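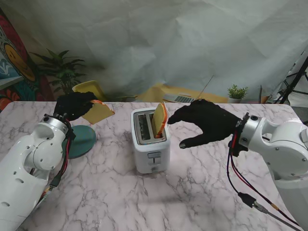 Toast loading with the Sindley hands: one slice in the slot, one still in the left hand.

Sindley fingered hands, pair — review

We bought the Sindley hands to replace the Drumley two-jaw grippers on our bench arms. Swapping them took 25 minutes a side, most of it spent on cables. The wrist mount is solid and the bolts are easy to reach.

Grip is the best part. A slice of bread is a good test because it tears or bends if you squeeze too hard. The Drumley jaws left dents in every slice. With the Sindley fingers on the lowest force setting, 12 slices went through a session and only 3 had marks I could find. The gloves help, though crumbs stick to them.

Placing is harder. A toaster slot doesn't leave much room for fingers, and the thumb tends to catch the top plate on the way out. I had to change the release angle before the left hand would let go cleanly.

Cables are my main complaint. They hang from the wrist in a loose bunch and the connector is too far down the run. I'd tie them up before doing anything with a wide reach.

The controller is a Van Wijk unit, sold separately. Setup was fine, but it lost the right hand 3 times in the first week. An update from Nernska, the dealer, fixed that.

Good hands for soft, thin things. For boxes and jars I'd keep the Drumleys — they're faster and cost a lot less.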